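Subject: Re: [plantswap] March swap, pots and labels
From: Domenica Kuster
Date: February 2024

Macarena Manzano wrote:
> Are we still on for March at the Imcombe hall? I have 43 geranium
> cuttings rooted and no idea what size pot people want. Also, do
> we have to label everything?

Yes, the hall is booked from 2 to 5. Four-inch pots are fine for geraniums. Last year the bigger ones didn't fit in people's carry boxes and several went home again.

Please label everything, variety and color if you know it. Pencil on a white tag holds up better than marker – mine from last spring can still be read.

I have over 99 plastic pots in the garage, washed, free to anyone on the list. Pick up at my place on Jata Road any evening.

For the arrangements table, artificial is fine again this year.

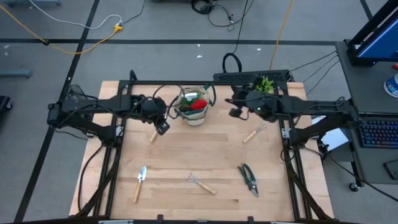 Cream pot with green rim, red artificial flower, tag near the top

Set-up starts at noon. Bring your own trays.

Domenica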